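Sorting Food Waste at Elwood Hall: A Student Project Report

Debashish Bandara
Introduction to Environmental Methods, final report

This report covers a project on food waste in the dining room at Elwood Hall. It gives the background, the method, the results and the problems we ran into. The raw tally sheets are in the appendix folder in the department office. 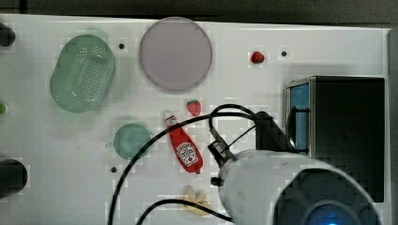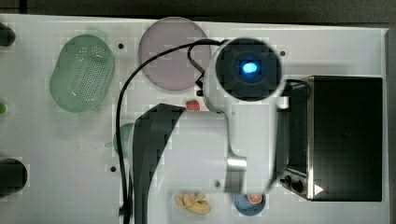 Department of Environmental Studies – Undergraduate Project Reports

1. Background

Elwood Hall serves breakfast, lunch and dinner to students who live in the building and to a smaller number who walk over from the Ngui residence next door. Plates come back to a single return window, where kitchen staff scrape everything into one bin. Before this project the hall had no record of what was in that bin. The kitchen manager had a general sense that bread and rice were the worst, and the students we talked to before we started mostly guessed vegetables.

Our class had read several papers on plate waste in school cafeterias. Most of them weigh the total and divide by the number of diners. That gives a useful figure, but it does not tell a kitchen what to change. We wanted to know which foods were coming back and whether people left them because of taste, portion size or something else.

The questions were:

Which kinds of food make up most of the plate waste at dinner?
Does a smaller serving spoon change how much is left?
What reasons do diners give for leaving food?

We limited the study to dinner because the breakfast line is self-serve and the lunch crowd changes too much from one day to the next.

2. Method

The work was done in two stages in November and December. In the first stage nothing in the dining room was changed. In the second stage the kitchen switched the large serving spoons on the rice, pasta and potato trays for smaller ones. The same menu cycle was used in both stages, so each dish in the first stage had a match in the second.

At the return window we set out five tubs, labeled starch, vegetables and salad, fruit, meat and other protein, and mixed. Diners scraped their own plates with one of us standing by to answer questions. The mixed tub was for anything that could not be separated, such as casserole or soup. Each tub was weighed at the end of service on a Gomeck bench scale borrowed from the chemistry lab. The weight of the empty tub was taken off before the number was written down.

We did not weigh bones, peels, cores or paper napkins. These went into a separate bin. Deciding what counted as a peel took longer than expected. Potato skins were counted as food because the kitchen serves them as part of the dish. Orange peel was not. Strawberry tops were left out as well, after some argument in the group, and we would make the same choice again.

For the survey we used a one-page paper form with four questions. Forms were handed out at the exit after 6 p.m. and dropped into a box. Names were not collected. We got back 198 forms in the first stage and 152 in the second. The drop is probably because the second stage ran close to finals, when more people took dinner back to their rooms.

3. Results

3.1 What came back

Starch was the largest group in the first stage by a clear margin, and most of it was rice. Vegetables and salad came second. Fruit was the smallest group on every evening we measured. This did not match what students had guessed before the project, but it did match what the kitchen manager told us.

The mixed tub was a problem. On casserole nights it was heavier than the other four tubs put together, which means that on those nights we can say very little about separate foods. We left the casserole nights out of the comparison between stages and list them separately in the appendix.

The heaviest single tub of the whole project held rice from a curry dinner in the first stage. Several people told us at the window that the curry had run out and they had been given rice and a bread roll. That evening is still in the totals. We thought about removing it, but running out of a dish is part of how a dining hall works.

3.2 The smaller spoon

Starch waste was lower in the second stage for all of the dishes we could match. The change was largest for rice and smallest for potatoes. Pasta was in between, although one of the pasta dinners had a different sauce in the second stage, so that pair is not a fair match.

A few diners came back for a second serving when the spoon was smaller. The servers said this did not slow the line. We did not measure the line ourselves and can only report what we were told.

Vegetable waste stayed nearly the same between stages. The vegetable spoon had not been changed, so this is what we expected to see.

3.3 Survey answers

The most common reason for leaving food was "too much on the plate." The second was "did not like it," followed by "ran out of time." The order was the same in both stages, but the first reason was picked less often once the spoons had been changed.

There was a space at the bottom of the form for comments. Many people left it blank. Of those who wrote something, several asked for half portions and a sign showing that half portions are allowed. They are allowed already. The servers will give any amount a person asks for, but no sign says so, and some first-year students said they felt awkward asking with a line behind them. Others wanted the salad dressing on the side. One person wrote half a page on the bread rolls.

4. Problems and limits

The group was short of people on some evenings. When only one of us was at the window, plates were sometimes scraped into the wrong tub and had to be sorted out by hand afterward. We think most of these mistakes were fixed, but not all of them.

Having someone stand at the window may have changed how people ate. Two diners told us they had finished their food because they knew it would be weighed. There were probably more who did not mention it. Both stages had the same setup, so the effect should be similar in each, although it may have worn off with time.

The weights were first entered in an Idico spreadsheet template that rounded everything to the nearest pound. We noticed this partway through the first stage and went back to the paper sheets to enter the numbers again. Anyone repeating the project should check the rounding before the first evening.

We also did not keep a count of how many people ate each night. The door counter was broken for part of November. Because of this we can compare totals between matching dinners but cannot give waste per person.

5. Suggestions for the hall

Keep the smaller spoons on the rice and pasta trays.

Put up a sign at the start of the line that says half portions are available. It should be placed before the trays, where people can read it while they wait.

Serve dressing on the side for at least one of the salads.

Repeat the weighing in the spring with a working door counter, and run it for longer. If casserole stays on the menu, it needs its own tub.

6. Materials and cost

The scale and tubs were borrowed. The only costs were labels, gloves and printing, which came out of the course supply budget. The tubs have been washed and returned. The scale goes back to the chemistry lab at the end of December, and the blank survey forms are with the tally sheets for any group that wants to use them.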